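Staditeck OBD-II reader: seven months in the glovebox
Posted May 27, 2024

I bought the Staditeck reader in October to replace a Brorno unit whose connector had worked loose. It cost 84 pounds from Khalaf, the parts counter on the ring road, including the extension lead and a zip case. It has lived in a petrol estate with 153 thousand miles on it and has been used, on average, once a fortnight.

The reader is a handheld type with its own screen. It takes power from the diagnostic socket, so there is no battery to charge and no phone to pair. Start-up takes 5 seconds with the ignition on. Connection to the engine control unit is automatic on my car. On a colleague's older diesel hatchback the protocol had to be picked by hand from the settings menu, after which it connected first time.

Code reading is quick and complete for the engine. Stored, pending and permanent codes are listed separately, and freeze-frame data is shown for each stored code where the car provides it. The built-in library is said to hold more than 3,000 definitions. Two of the maker-specific codes I pulled came up with a number and no text, and I had to look them up in the workshop manual. 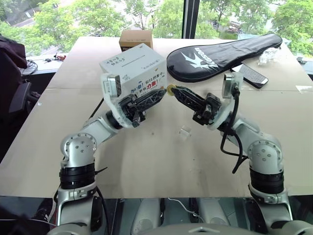

Live data is the weaker half. Four values can be shown at once, or one as a graph. The refresh rate drops noticeably when all four slots are in use, and oxygen sensor voltage at that speed is of little value. With a single value selected the trace is good enough to see the upstream sensor switching. Fuel trims, coolant temperature and intake air temperature all agreed with the readings from the Brorno, which I kept for comparison.

There is no access to ABS or airbag modules. The box says so in small print. Buyers who need those systems should look at the Sidside, a larger tool at nearly twice the price, which Jairo Chávez lent me for a weekend. It read the ABS module on my car without trouble but took far longer to start, and its menus are poorly laid out.

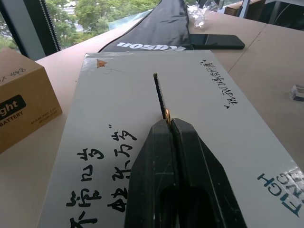 Build quality is fair. The case is hard plastic with rubber ends, the buttons have a firm click, and the lead is long enough to reach the driver's window with the door shut. The plug is a tight fit – tight enough that I now hold the socket with the other hand when removing it. The screen is hard to read in direct sun even at full brightness.

Updates are done over USB and need a Windows computer. I have run one. It reset the units to miles and Fahrenheit and cleared the saved logs, so copy those off beforehand.

For: fast start, clear code lists, no app.
Against: slow live data, engine only, Windows-only updates.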